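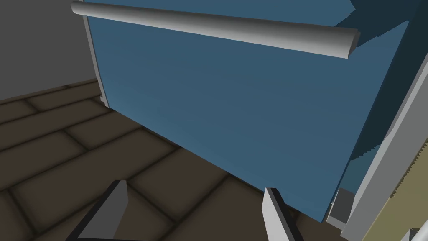 Simulator renders: Rizal Sembiring, Breten

Thursday, March 2, 2023

Drawer task failed again overnight. The run was 50 episodes and the log stopped at 5, with a contact force error on the right finger. Reported peak was 4,000 N, a figure the real hardware could never produce. The solver produces it when two bodies overlap and it has to push them apart in one step.

The blue drawer has a collision box for the front and a separate one for the handle bar. Mio Sugiyama rebuilt both in December. I opened the asset file this morning and the front's box extends past the visible panel at the lower edge. A finger can be clear of the panel on screen and already inside the box. The planner uses the visible mesh, the physics uses the box, and neither reports a disagreement.

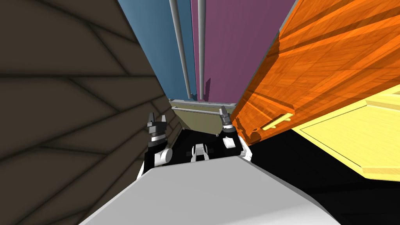
The second fault is more serious. After the force error the arm controller should have gone to hold. It carried on sending the last velocity command for 559 ms before the watchdog closed it down. In simulation this costs a run. The same controller build is on the Sendura arm at Suvstead, where people work within reach of it.

Rang Kazuhiro Sugawara before lunch. He has locked out the arm until the timeout is traced. He suspects the error handler waits for a log write to finish before it passes the stop on. I think he is right, but have not reproduced it with logging off.

Box corrected and checked in at 3. Drawer run restarted with the force limit lowered. Incident form half done; Hatsue Amano wants the controller log attached, and the copy I have is missing its header. Ask Rizal for the original tomorrow.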